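Search this wiki Go Advanced search

Dollus Harbor

Dollus Harbor is a themed area at Orholm Park, a regional amusement park. It is presented as a fishing town from an animated film series of the same name, and contains two rides, a restaurant and a row of shops. Park publicity has called it "the most complete movie town ever built," a claim repeated in much of the early coverage and supported in none of it.

Background

Orholm Park licensed the Dollus films after the second one did well in theaters. The park's then creative director, Birgit Bauerfeind, said at the time that the area would have up to 100 hidden references to the films. A fan list kept by Villads Ravn has never come close to that number, and several of its entries are doubtful. One is a drainpipe.

The area replaced the Quintero Railroad, an older ride that had a small but loyal following. The park stated that the railroad was closed for safety reasons. No inspection report saying so has been made public, and the trains were later sold to another operator and are said to be running.

Attractions

The main ride, Barkivitz's Big Catch, is a slow indoor boat trip past moving figures. It is often described as trackless. Hedvika Říha, who has written two long articles on the park's ride systems, disputes this and points to the guide channel in the floor of the first room. The park's website still uses the word.

The second ride is a set of spinning buckets for younger children. It is a standard catalog model with new paint, although the opening press kit listed it as "all new."

Food and souvenirs

The Net Loft serves fish, fries and a mint drink from the third film. The drink is sold in a souvenir tumbler, and the price difference between that and a paper cup has been a regular complaint on visitor forums. Refill rules have changed at least twice, and staff do not always agree on which version is current.
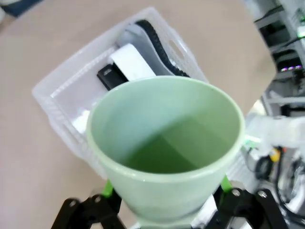 Opening

Dollus Harbor opened in July after a preview evening for invited bloggers and local press. The park later announced that 1,396 posts had been made about the event before midnight. It did not say how these were found, or whether posts from its own staff were included. Wiremu Te Moana, who attended, wrote that the boat ride stopped 3 times during the evening. This was left out of the official roundup, which quoted only the first half of his review.

Reception

Early reviews were mostly warm, but many came from guests whose tickets and meals had been paid for – a fact that some of them disclosed and some did not. Later visitors have praised the music and the night lighting while finding the area small. Adalberto Moura called it "a very nice street with a gift shop at each end."
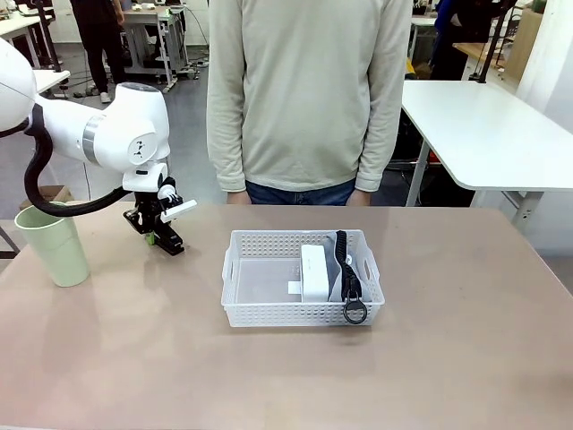 Planned expansion

A second phase, with a lighthouse and a stage show, was announced at a fan convention. No permits are known to have been filed. The concept art shown there appears to reuse a drawing from the first phase, with the sky changed from day to evening.

See also: Orholm Park, Quintero Railroad, List of movie-based themed areas

We use cookies to improve your visit. By continuing to browse you accept our cookie policy. Accept Manage settings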